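Moved into the Rultholm sublet with 9 boxes, four of which turned out to hold cables. A thread about unpacking, for anyone considering owning things.

1/ Day one: found the kettle, did not find the kettle's base. Drank tap water from a gravy boat. Felt briefly aristocratic.

2/ Junhao Jiang, my new downstairs neighbor, says the trick is to label every box. I did label every box. Six of them say MISC.

3/ One says MISC (GOOD). I have no memory of the standards applied.

4/ The bookcase is from Engebretsen and came with 34 screws and a drawing of a calm man. I have used 28 of the screws and am not the man.

5/ Ylva came over to help and spent two hours reading my old birthday cards out loud. She left with a lamp. I think it was my lamp.

6/ Lease says no nails in the walls. Previous tenant took this as a personal challenge — there's one behind the bathroom mirror holding up nothing at all.

7/ Small stuff is the worst. Big stuff gets put somewhere because you walk into it. Clasps, hooks, single earrings, the key to a suitcase I gave away in college: those just migrate to the bed and wait for you to get tired.
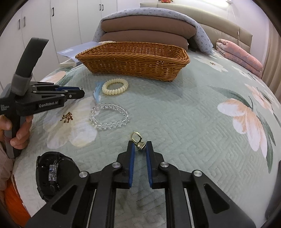
8/ How long do you keep a box you haven't opened since the last move? Up to two moves, then it goes to the thrift store with the tape still on.

9/ I wrote that and then opened one. It was the kettle base, wrapped in a fitted sheet I'd blamed on Halvard for years. Sorry, Halvard.

10/ Tea at last. The mugs are in MISC, so it's the gravy boat again.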